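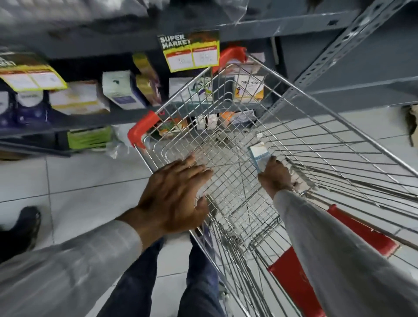 Iqra Virk had 344 clips to label before the planner team in Kemcombe came back on Monday, and she was stuck on one box.

The software was called Rind. It took a recording of hands and a cart and a shelf, and cut it into steps: reach, grip, move, release. A planner learned from the steps. If the cuts were wrong, the planner learned that too.

Rind had marked a release. Iqra stepped through it again. The fingers were still closed on the box, down inside the basket. She moved the mark forward and saved.

The next clip had the same mistake, and so did the one after it. She opened the log. Rind called a release whenever the hand dropped below the rim of the cart and slowed down. Someone at Virnon had written that rule in March, when all the carts in the recordings were shallow.

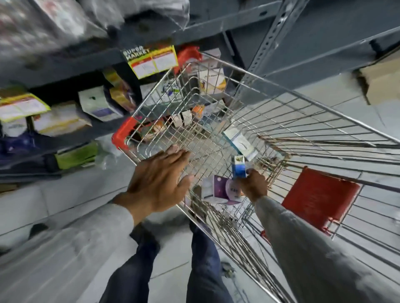 The wire mesh made it worse. The tracker lost a fingertip behind the wires, found it again, and counted the gap as an opening hand. She wrote a new check - no release until the box and the hand moved apart for 4 frames - and ran it on the whole batch.

It took long enough for her to eat her lunch and call her mother in Virnden.

"Are you still watching people shop?" her mother asked.

"Only their hands."

When she came back there were 3 clips flagged. Two were bad tracks and she threw them out. In the last one the fingertips touched the end of a stack of blue boxes, and Rind had left the label blank. Iqra typed "straighten," deleted it, and typed "touch."
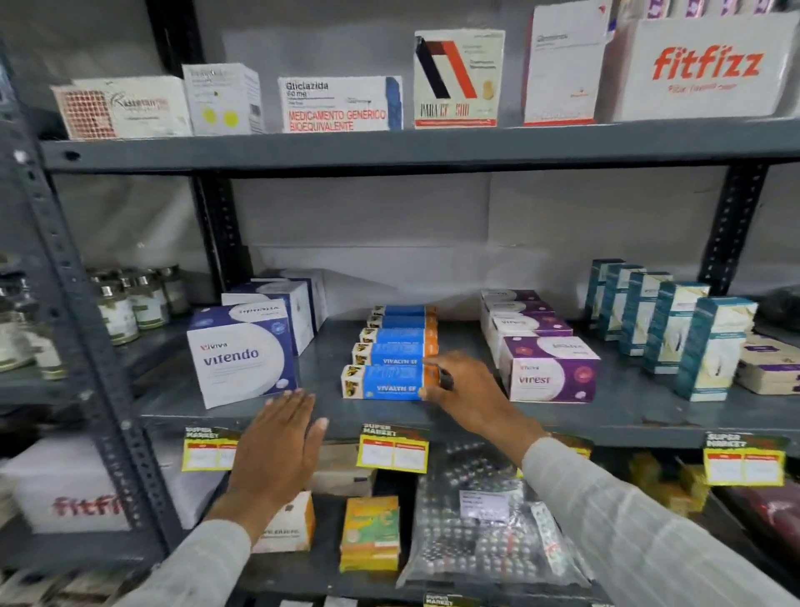

Monday

The planner team asked for 2000 more.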